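工单主题:锈棕色浴巾按标准折法折后尺寸不齐,顶边鼓起
提交人:Huguette Sawatzky
处理人:Colleen Bouchard
所属:Busmont 公寓布草间
提交日期:6/16/20
优先级:普通
状态:已解决,保留观察项

问题描述

Busmont 的浴巾统一按三折法入柜。柜格内宽 40 厘米,折好的浴巾应当平放进去,四角落平,顶边不高出隔板。从换用 Pumora 这批锈棕色浴巾开始,折好的成品一直不齐:一侧厚、一侧薄,顶边中间偏一侧拱起来,底边也对不上。单条放着看不明显,叠到第三条就往薄的一侧滑,柜门关上再打开,最上面那条通常已经歪了。

旧的 Gretau 浴巾用同一折法没有这个现象。两批浴巾的标称尺寸相同,洗涤程序相同,折叠人员相同。

影响范围:二楼和三楼的布草柜。一楼用挂杆,不受影响。

复现步骤

1. 从烘干机取出浴巾,抖开一次。
2. 在床面上铺平,长边朝向自己。
3. 左侧三分之一向右折,右侧三分之一向左盖上。
4. 下端向上对折,再对折一次。
5. 放置片刻,观察顶边和底边。

预期结果:四边基本平直的长方形。
实际结果:接近梯形,布面有斜向的褶,底边不齐,角上有小卷边。

环境

折叠面:客房单人床,铺粉色印花床单,床垫较软。布草间的折叠台当时堆放待发的枕套,一直没有腾出来。
浴巾:毛圈类,单位面积克重标签上没有写。
烘干:中温,程序结束后在滚筒里停留的时间没有记录。

处理记录

第一条,Colleen Bouchard
已收到。先确认一点:洗标上的缩水说明有没有照做?新毛巾第一次下水之后经向和纬向收缩不一致,裁片本身就会变成平行四边形,怎么折都是斜的。请拿一条没下过水的和一条洗过的,摊平,量两条对角线。对角线相等说明裁片是方的,不相等再看差多少。

第二条,Huguette Sawatzky
量了。没下过水的那条两条对角线相等。洗过的那条第一次量出来差 3 厘米,我把它重新抖开、抻平,再量,差值就没有了。所以布本身应该没有变形,是铺的时候没铺正。不过在床上我确实很难判断有没有铺正,床单的花是散的,没有直线可以对。
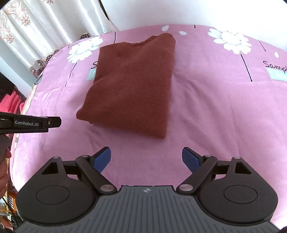 另外补充一个情况:拱起来的位置不固定。有时候偏右,有时候在正中,取决于我最后一折用哪只手按下去。左手压住、右手往回翻的时候,右边就厚。

第三条,Colleen Bouchard
那可以排除缩水。按你说的,可疑的有三处,分开测,一次只改一处:

甲,折叠面太软。手压下去床垫跟着陷,布料往凹处走,层与层之间错开,斜褶就是这么出来的。
乙,第一折的基准线不直。三折法对第一折很敏感,第一折偏一点,后面每折一次都会把误差翻过去。
丙,里层有空气,或者里层的角没有展开。毛圈厚的浴巾,里层卷进去一个角,外面看就是一个鼓包。

请按甲、乙、丙的顺序来。每项折同样的条数,结果写在这里。不要凑合着用手把鼓包拍平,拍平的成品不计入。

第四条,Huguette Sawatzky
甲项测试。把枕套挪走,腾出折叠台,台面是硬的。折法不变。

结果:斜褶明显减少,布面基本平了。顶边仍然有鼓起,幅度比在床上折的小。底边还是不齐。判断甲项是原因之一,单独改这一处不够。

第五条,Huguette Sawatzky
乙项测试。回到床上折,在床单上沿床沿压了一把 100 厘米的钢直尺作基准,浴巾长边贴尺边铺。第一折折完先停,检查上下两端的折边是否与对侧平行,不平行就退回重来。

结果:底边齐了,左右两边也接近平行,梯形的问题没有再出现。斜褶还在,顶边的鼓起还在。

第六条,Huguette Sawatzky
丙项测试。仍在床上,不用尺。每折一层,用前臂从折边往开口方向推一遍,把气赶出去,再伸手到里层把两个角摸平。

结果:鼓起基本消失。翻开检查时发现,之前没有做这一步的几条,里层靠折边处都有卷进去的布角。形状还是偏斜。

第七条,Colleen Bouchard
三项各管一个症状,对得上:

斜褶对应折叠面。
梯形和底边不齐对应第一折基准。
顶边鼓起对应里层卷角和夹气。

Gretau 那批没有出现,推测是毛圈短、布身薄,同样的误差叠出来看不出来。这一点没有单独验证。手边如果还有旧的,可以在床上随便折一条,翻开看里层有没有卷角。

第八条,Huguette Sawatzky
找到一条旧的 Gretau,在床上折。里层同样有一个卷角,外面看是平的。推测成立。

第九条,Colleen Bouchard
好。三项合起来再做一遍,在硬台面上,用尺,逐层赶气。折完叠三条放进柜格,关门,第二天早上看有没有滑。

第十条,Huguette Sawatzky
照做了。第二天早上开柜,三条都在原位,顶边低于隔板,折边朝外。第一条从铺开到入柜比以前慢,折到后面手熟了,差别不大。

过程中有一个小问题:钢尺边缘会勾毛圈,已经勾出一根线圈。换成在台面上贴一条美纹纸胶带,效果一样,不勾布。勾出来的线圈没有拉,贴着根部剪掉了。

根因

折叠操作沿用薄型浴巾的习惯,在软床面上进行,没有基准线,里层布角没有展开。厚毛圈把上述误差放大到影响叠放的程度。浴巾本身没有发现质量问题,不退货。

修正后的操作

1. 在布草间折叠台上折。台面占用时先清台,不转到床上。
2. 台面前沿贴美纹纸胶带,作为长边基准。
3. 浴巾抖开两次,长边贴胶带内侧,从中间向两端抹平。
4. 左侧三分之一向右折。停,看上下两端是否平行。
5. 右侧三分之一盖上,外缘与左侧折边对齐,不要越过。
6. 前臂从折边向开口推一遍,摸平里层两个角。
7. 下端向上对折,再推一遍。
8. 再对折。整条用手掌平压一次,不拍。
9. 折边朝外入柜,每格不超过三条。

台面确实腾不出来、必须在床上折的时候,先把被子和枕头拿走,床单拉紧,第 6 步每层都做,不能省。床上折出来的单独放一格,不与台面折的混叠。

备注

Li 问过能不能改卷法。卷起来确实不存在顶边鼓的问题,但柜格深度不够,卷好的横着放会顶门,竖着放取一条倒一排。暂不采用。

有人提出在浴巾之间垫硬纸板防滑。试过一格,取放时纸板跟着出来,撤掉了。

观察项

美纹纸胶带贴久了边缘会起胶,沾到毛圈上不好清理。发现起边就换,换之前用湿布擦台面,擦干再贴。10 月换季盘点时看一次各层布草柜,如果叠放情况稳定,把修正后的操作写进折叠卡,旧卡收回。

二楼柜子靠墙那一格的隔板略向前倾,浴巾折得再齐也会慢慢往外走。与本工单无关,已另开维修单。

第十一条,Colleen Bouchard
同意关闭。新操作先在二楼和三楼执行,一楼不变。再出现顶边鼓起,请先翻开看里层,再回复本单,注明是台面折的还是床上折的。

状态变更:处理中,改为已解决。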